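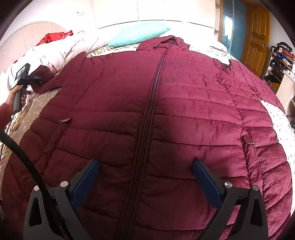

Quilted jacket with zipper and snap collar, laid on a bed.

Lagman Evening Program
Money and Markets, Unit 6
Handout: Order Books, Slippage and Liquidation on Crypto Exchanges

Read before class. Bring a calculator. The worksheet for this unit is at the end.

1. The order book

An exchange keeps two lists for every trading pair. The bid side holds offers to buy, highest price first. The ask side holds offers to sell, lowest price first. The gap between the best bid and the best ask is the spread. The price shown on a chart is normally the price of the last completed trade. It doesn't tell you what the next trade will cost.

A limit order states a price and waits in the book until it is matched or canceled. A market order states only a quantity and takes whatever is in the book, starting with the best price.

Depth is the quantity available within a given distance of the current price. Two exchanges can show the same last price and have very different depth.

2. Slippage

Slippage is the difference between the price expected when an order is sent and the average price at which it fills. We use a made-up coin, the Priltden, quoted in dollars. Suppose the bid side reads as follows:

500 coins at $38.00
700 coins at $37.80
800 coins at $37.00
3,000 coins at $36.50

A holder sends a market order to sell 2000 coins. The first three levels are used up:

500 x 38.00 = 19,000
700 x 37.80 = 26,460
800 x 37.00 = 29,600
Total = 75,060

The average price is 75,060 / 2000 = $37.53. Measured against the best bid, slippage is $0.47 per coin, or 1.24 percent. The best bid after the trade is $36.50, and it stays there until new orders arrive. Fees are left out here and are covered in the next unit.

Note that the last trade printed at $37.00, below the seller's average. A chart built from last prices will show a drop of $1.00 from the earlier best bid.

3. Margin and forced selling

A trader who borrows to buy must keep collateral with the exchange. Let P be the entry price and L the leverage, defined as position size divided by the trader's own money. Ignoring fees, interest and the maintenance requirement, the trader's own money is gone when the price reaches

P x (1 - 1/L)

With P = 38 and L = 4, this gives $28.50. In practice the exchange closes the position earlier, at the point where the remaining collateral falls to the maintenance level. The closing order is a sell order. If the book is thin, it moves the price down, and other positions may then reach their own closing levels. This sequence is called a liquidation cascade.

Short positions work the same way in the other direction. The closing order is a buy order and pushes the price up.

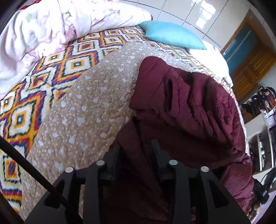
Does a sharp drop on one exchange mean the coin has lost value everywhere?
A drop on one exchange shows only that sellers there used up the bids near the old price. Other exchanges keep separate books, and prices usually move back together as traders buy on the cheaper one and sell on the dearer one. The gap can last longer when withdrawals are slow or halted.

4. Terms to know

Maker: a trader whose order rests in the book.
Taker: a trader whose order matches a resting order.
Mark price: a reference price used to decide liquidations, often drawn from several exchanges.
Stop order: an instruction that becomes active once a set price is reached. A stop-market order has no guaranteed fill price.

5. Worksheet

a. Using the book in section 2, find the average price for a market sale of 1,200 coins.
b. Repeat for 2,500 coins. State the best bid left afterward.
c. Find the zero-equity price for an entry of $38 at leverage 2 and at leverage 5.
d. A seller places a limit order at $37.80 for 2000 coins in the same book. How many coins fill at once, and where does the rest go?

Show all steps. Round to the nearest cent.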